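Textbooks > Property Studies > Part Two: Buying Across Borders > Chapter 17

Chapter 17
Condominium Purchases and Shared Ownership Costs

A buyer who purchases an apartment in a foreign country acquires two things at once: the private unit and a share in the building that contains it. The second is often given little attention before signing. This chapter examines how that share is measured, what obligations it carries, and which records a buyer should request from the seller.

In most systems, the share is stated as a fraction of the whole building. Consider the Tallar Court building, used throughout this chapter. Its total floor area is divided into 985 parts, and the unit under study holds 17 of them. Repairs to the roof, stairs and outer walls are charged to its owner in that proportion -- even where the owner lives abroad and seldom uses the unit.

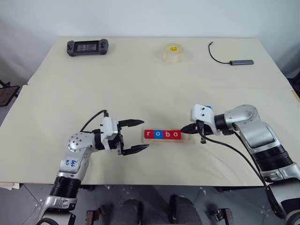 Figure 17.1. Light-colored table in front of a plain white wall.

Monthly charges should be distinguished from the reserve fund. Charges pay for routine services such as cleaning and lighting. The reserve fund pays for major work and normally stays with the building when a unit is sold. In the Tallar Court case, the yearly charge rose from 572 to 592 euros after the owners voted to replace the elevator. The buyer was bound by that vote, although it had been taken before the sale.

Section 17.1 reviews the founding deed and the house rules. Section 17.2, prepared by Vy Cù, deals with voting rights and the use of a proxy by owners who live in another country. Unpaid charges and the liability of a new owner are covered in Section 17.3.

Last updated: 06/10/2024

Related chapters
Chapter 15: Title Searches and Land Registers
Chapter 16: Deposits and Preliminary Contracts
Chapter 18: Renting Out a Foreign Property
Case file: The Rikoneck Lease, by Tavion Calloway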